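Course handout: Setting Up a Workroom, session 2
Ngân Chu, Cluduvside evening program

Okay, so last time we got as far as shelving and I promised we'd do tables next. I love tables! You'll spend more hours leaning on this one surface than on anything else in the room, so please don't buy the first one you see on the way home. My first was a Rustad with a lip all the way around it, and for a whole November I barked my wrists on it every single evening.

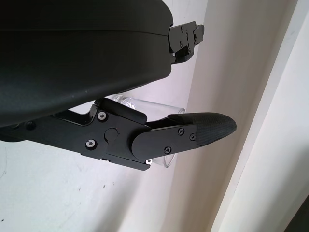 Small hardware is what I want you thinking about first, because it decides how much table you need. Screws roll, and caps roll farther. Get into the habit of looking at heads before you pick up a driver: some silver, some black, a few of them no bigger than a crumb, and the silver ones with a dark hex socket want a hex key, so leave the Phillips in the drawer. Black screws on black metal are the ones you'll miss — turn your lamp until the edges show up.

Now, size. I tell everyone to start at 1000 mm deep if the room allows it, and then leave 200 mm clear along the front for your forearms. People in the Jundville group told me that was greedy. Try it for a week and see.
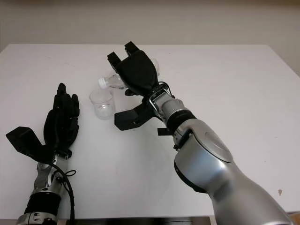
Color matters more than you'd think. I'm a white-top person (dropped parts show up, and so does dirt, which keeps me wiping). A plain pale wall behind it helps too, so skip the poster until you've worked there a while. Push the far edge right up to the wall if you can, or things go down the gap and live there.

For next session: measure your own table, length, depth and height, and bring the numbers. If you're ordering the Celtarero top, the form code is 2236, and check the legs are included — mine weren't. Bring a hex key set as well, any make.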